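Print this page
E-mail this page

Gemlow Demonstration Capture Suite

The Gemlow Demonstration Capture Suite is a combined software and workstation package for laboratories that gather manipulation examples for learning systems. It is developed by Celura and supplied to universities, technical institutes and industrial research groups. The suite records operator demonstrations in simulation and on physical arms, and stores both in a single episode format so that the two sources may be used together in training.

Each episode contains the camera streams selected by the laboratory, joint positions, gripper opening, the operator's commands and a written task instruction. Recording begins when the operator takes control of the arm and ends when the operator marks the attempt as complete or abandoned. Abandoned attempts are kept by default and labeled as such – laboratories may exclude them at export.

Simulated Kitchen Module

The Tapley module provides a library of 196 household and kitchen objects for use in simulated tabletop tasks. Object placement, surface material and lighting can be varied between episodes, either by hand or according to a schedule set by the project lead. Small tableware is well represented in the library, as items of this kind require the operator to choose an approach angle with care and to close the gripper on faces that are not always parallel.

Camera views may be attached to the arm or fixed to the room. The wrist view is recorded at the same rate as the joint data, and the two are aligned when the episode is written to disk.

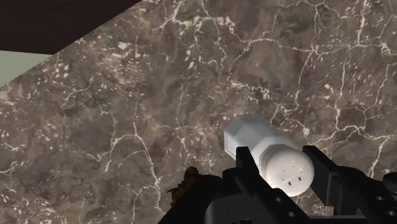 Can demonstrations recorded in simulation be combined with those recorded on a physical arm?

Both kinds are written in the same format and may be placed in one training set. Every episode carries a source label, and the export tool allows the laboratory to set the share drawn from each.

Review and Annotation

Completed episodes pass to the Drarnau review station, where a second person watches the recording and confirms the task instruction, the outcome and the start and end points. Reviewers may trim idle time, split a long recording into separate tasks or return an episode to the operator with a comment. The original recording is preserved in all cases, and each change is entered in the episode log.

Nine outcome labels are supplied with the station. Laboratories may add their own labels, but the supplied set cannot be removed, as it is used by the summary reports.

Workstation and Licensing

The standard workstation is delivered with a leader arm, a foot pedal, a display and a desk frame 74 cm in height. A height-adjustable frame is available on request. Installation and one day of operator instruction are included in the purchase price.

The standard license covers 100 hours of stored demonstrations per project. Extended storage is licensed separately. Academic licenses are renewed each July, and institutions wishing to change the number of operator accounts should submit the request before renewal.

Requests for quotations and technical documents should be addressed to the Celura sales office, stating the arm model in use and the expected number of operators.

Print this page
E-mail this page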